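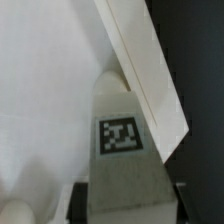

Storach sucht zum nächstmöglichen Zeitpunkt eine Sachbearbeitung Archiv und Bestandserhaltung (m/w/d), Teilzeit, 30 Wochenstunden, befristet auf 17 Monate.

Die Stelle ist dem Bereich Magazin am Standort Engelbrecht zugeordnet. Gegenstand ist die Umlagerung des Bestands Dolel, bestehend aus Bauakten, Katasterplänen und Verwaltungsschriftgut im Umfang von 89 laufenden Metern.

Aufgaben:
Erfassung der Archivalien auf Aktenebene in der Datenbank Ular
Trockenreinigung und Entfernen von Metallteilen
Umbettung in alterungsbeständige Mappen und Kartons
Schadenserfassung nach hausinternem Schlüssel
Vergabe und Anbringung von Signaturen
Mitwirkung bei der Aushebung für den Lesesaal

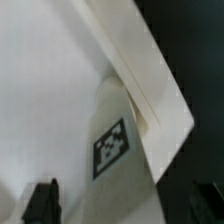

Voraussetzungen:
Abgeschlossene Ausbildung als Fachangestellte/r für Medien- und Informationsdienste, Fachrichtung Archiv, oder gleichwertige Qualifikation
Kenntnisse älterer deutscher Handschriften, mindestens Kurrent des 19. Jahrhunderts
Sicherer Umgang mit Tabellenkalkulation
Körperliche Eignung für das Heben von Lasten bis zu 17 kg und das Arbeiten auf Leitern
Keine Stauballergie

Erfahrung mit großformatigen Plänen ist erwünscht, aber nicht Bedingung. Die Einarbeitung in Ular erfolgt durch Nandi Msimang.

Die Vergütung richtet sich nach Entgeltgruppe 6. Die Arbeitszeit liegt zwischen 7 und 17 Uhr, Arbeit von zu Hause ist bei dieser Stelle ausgeschlossen. Schwerbehinderte Menschen werden bei gleicher Eignung bevorzugt berücksichtigt.

Bewerbungen mit Lebenslauf und Zeugniskopien sind als eine PDF-Datei unter der Kennziffer 70 über das Bewerbungsportal einzureichen. Bewerbungsschluss: 18. Dez. 2022. Reisekosten werden nicht erstattet.

Fachliche Auskünfte: Johannes Nkuna, Magazinleitung
Auskünfte zum Verfahren: Gifty Amegashie, Personalstelle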